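Jornada de puertas abiertas en Tralten: doblar ropa, con reservas

Publicado el 13 de septiembre de 2024 en Visitas

Fui a Tralten con pocas ganas. La invitación hablaba de «una jornada para redescubrir el cuidado de la prenda», y cuando alguien me pide que redescubra algo que hago todos los domingos por la tarde me pongo en guardia. Pero la entrada era gratuita, el autobús número 35 para en la puerta y llovía.

El edificio está a las afueras de Drarkholm, en una antigua nave de curtidos que han pintado por dentro de un blanco bastante agresivo. Según el folleto son 3317 metros cuadrados. De ellos se visitan tres salas y un pasillo con paneles. El resto estará muy bien, supongo. Nos dieron una pegatina con la hora de entrada y un plano en el que los aseos figuraban en el sitio equivocado.

La primera sala era la de clasificación. Mesas largas, montones de ropa donada y carteles con flechas. El recorrido oficial de una prenda es simple: se revisa, se aparta lo que no tiene arreglo, se lava lo demás, se dobla y se manda a las tiendas de segunda mano de la marca Cukach. En el panel se leía que se aprovecha el 73 % de lo que entra. Pregunté qué significa «aprovechar» y si ahí cuentan también lo que acaba hecho trapos. Me dijeron que sí, que los trapos entran en la cifra. Pues conviene ponerlo en el panel, porque con trapos incluidos el dato me impresiona bastante menos.

Del lavado no vimos gran cosa. Una puerta con ojo de buey, ruido de centrifugado y un olor a suavizante que se me quedó en la chaqueta hasta la noche.

La sala de doblado era la que venía anunciada en grande. Defienden lo que llaman el pliegue Bélanger, que después de haberlo visto varias veces puedo resumir así: la camisa boca abajo y bien estirada, los dos lados hacia el centro, las mangas rectas encima, y luego el bajo hacia el cuello en dos vueltas. Mi madre doblaba exactamente igual y no le puso apellido. Le reconozco, eso sí, una ventaja al método: insisten mucho en estirar antes de doblar, y ahí es donde casi todos hacemos trampa. Si la parte del cuello se queda amontonada, lo que viene después sale torcido por muy liso que esté el faldón.
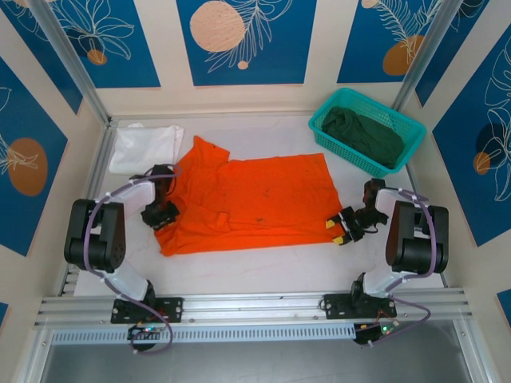

¿Merece la pena doblar una camisa que todavía tiene manchitas?
Depende de adónde vaya. Si es para la venta, vuelve al lavado y punto; si es para andar por casa, se dobla y se guarda, que el armario no se va a ofender.

Sobre este asunto tengo una queja. En Tralten se habla mucho de la forma del pliegue y poco del estado de la tela. La camisa naranja tenía motas oscuras, sobre todo en una de las mitades, y se le prestaba la misma atención que a una recién estrenada. Puede que para practicar dé igual. A mí, como posible cliente de la tienda, no me da igual, y me habría gustado un cartel que dijera a partir de qué mancha se descarta una prenda. Hay un cartel sobre la temperatura ideal de la plancha y otro sobre la historia de la percha.

Me gustó más la cesta. Lo digo en serio: una cesta de plástico verde azulado, calada, con una prenda verde oscuro hecha un bulto que la llenaba casi entera. En las fotos del folleto todas las cestas contienen ropa impecable, en columnas, y la de verdad se parecía a la mía. Si la jornada hubiera empezado por ahí – por el bulto – habría resultado más útil y también más simpática.

El taller práctico duraba 90 minutos y me salté el final. Doblamos camisetas, una camisa y una sábana bajera. Con las camisetas bien, con la camisa regular. En la sábana se vino abajo todo el discurso: la explicación cambió dos veces, las esquinas no casaban y terminamos enrollándola, que es la solución universal. Echo en falta que se admita en voz alta que para las bajeras no hay método.

La tienda de la salida vende tablas para doblar, bolsas de malla y un librito del pliegue Bélanger con descuentos de hasta 35 % para visitantes. Hojeé el librito. Dedica cuatro páginas a respirar antes de doblar. No lo compré. Las bolsas de malla parecen correctas y el precio es normal.

Datos por si alguien se anima: la próxima jornada es en octubre, se reserva por la web y conviene pedir el primer turno, porque en el segundo ya no quedaba café. Hay aparcamiento, mal señalizado. Se puede ir con niños, aunque en el pasillo de los paneles se aburren, y los comprendo. El autobús de vuelta pasa cada media hora y la marquesina tiene goteras.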